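Open-top storage bin

An open-top storage bin is a rigid container without a lid, used to hold loose goods within reach of whoever is sorting or packing them. The term covers everything from small parts trays to large tubs, and writers do not agree on where a bin ends and a crate begins. Trade catalogs tend to use whichever word sells.

Construction

Most bins have a flat floor and four walls, one or more of which may slope. Sloped walls are said to bring small items toward the middle. The claim is repeated often, usually by sellers, and seldom with any test behind it. Common materials are molded plastic and sheet metal. Gray is a frequent color, supposedly chosen to hide dirt, though it also shows pale scratches quite well.

Use

Bins are set on benches, shelves or carts. Open tops save the time spent on lids but let in dust, and goods piled above the rim tend to fall out. Flat items are a known nuisance: they lie tight against the floor and are hard to pick up, and the last few often end up in the corners.

Wear

Floors and lower walls wear first. Typical marks are scuffs, fine scratches and dark patches where a surface coating or liner has rubbed away. Sellers often describe this as cosmetic. Karim Rizk, who compared 74 used bins at the Mahasneh packing hall, disputed the word and argued that rough patches catch thin bags. His notes give no figures for torn bags – a serious gap – and Fares Nseir later pointed out that 52 of the bins had come from the same bench.

Sizes and claims

There is no single accepted size. The supplier Fledesa lists its largest model, the Zaneck, as good for "more than 771 fillings," without saying what counts as a filling or what the bin was filled with. A revised listing dated 10/06/2020 kept the number and dropped the word "tested." The rival Jendow range makes no such promise, and its bins look much the same.

See also: Crate; Parts tray; Tote

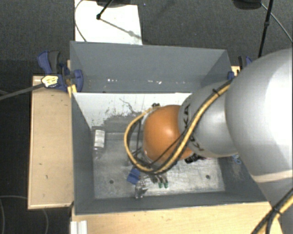

Large gray open-top bin on light wooden work surfaces, with scuffs and scratches inside.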